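Small Study Rooms: Desk and Chair Arrangement
Project report, Interior Planning Studio
Submitted by Thịnh Chu, Shabnam Rana and Nathalie Campbell
Mar 15, 2026

3. Furniture and floor

The group was asked to propose a single workplace for a small room with a herringbone floor in light wood. The budget was 1290 dollars, and the existing wall color and baseboard were to be kept. An early plan by Shabnam Rana placed the desk in the center of the room. It was withdrawn in December after the supervisor, Định Quách, noted that it left no clear route to the door.

The revised plan places a white desk against the wall and pairs it with a black mesh office chair. The desk was selected for its T-shaped legs, whose flat feet spread the load over several boards and leave the space under the top open for the chair. A Pamine desk with four corner posts was also considered - its price was lower, but the posts limited the angle at which a chair could be pushed in.
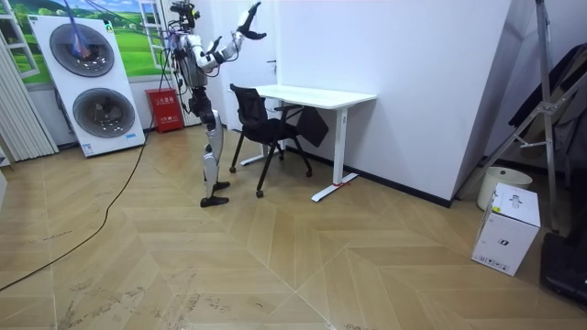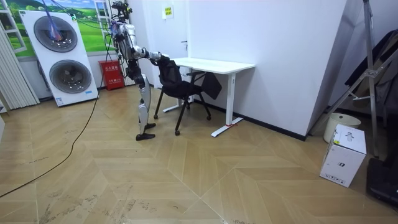 Figure 5. White desk and black mesh chair on the herringbone floor.

The chair stands on a star base with casters. Casters are convenient in a small room, but they raise the question of floor wear. The group compared three surface treatments and recommends the Gadent hard oil, applied in two coats and renewed every 30 months. A floor mat was rejected because it would hide the pattern that the client wished to keep.

The dark baseboard gives the white wall a clear lower edge. Thịnh Chu proposed leaving a gap of 10 centimeters between desk and wall for cleaning and for the power cord. This point remains open - the gap takes space from the walkway, and the group did not reach agreement before submission.

4. Remaining work

The lighting plan and the final cost table will be added by Nathalie Campbell in the second part of the report.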